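List archive: Home | Threads | By date | Reply | Search

Re: Equipment plan, simulation line

Liudmyla Polishchuk wrote:
> Can we drop the simulation line and put the money
> towards a second Dandberg arm? Finance want the
> split by Monday.

I would keep it. The Idedia quote is 2000 for the year, and it covers the household scenes we need before any arm is ordered. The first stage is single gripper work over a table top.
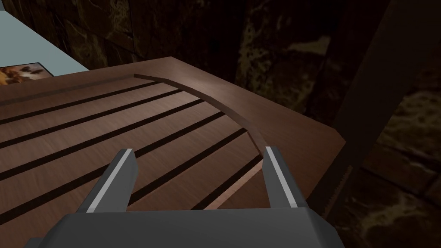 The Srisuk licence is extra, at 54 per seat. I have put in for two seats. Proposed order of spend:

1. Simulation, two arms on one torso. The bathroom scene with the open door is the one to cost against. Both grippers are out over the wood surface there, with the toilet off to the left, so reach and clearance both matter.

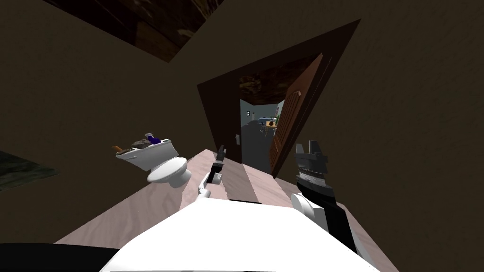
2. Spare fingers, 130 a pair from Prakulell. Parallel jaw only. Hold this until the reach figures are in.

3. Doorway runs. The panel door opens inward on the right and hides part of the blue room behind it, table side still in view. Allow 200 for extra compute.

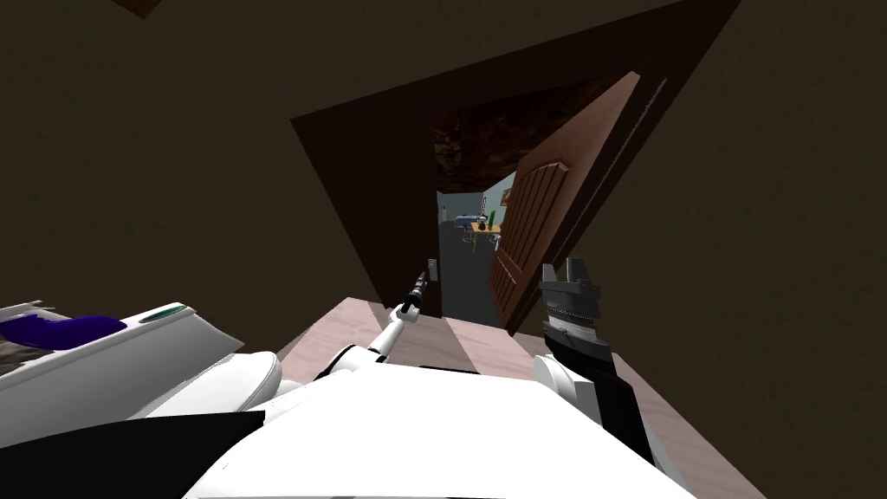 Open points

Does the Dandberg price include the wrist mount? Their sheet lists it twice. Delivery is given as January, without a week.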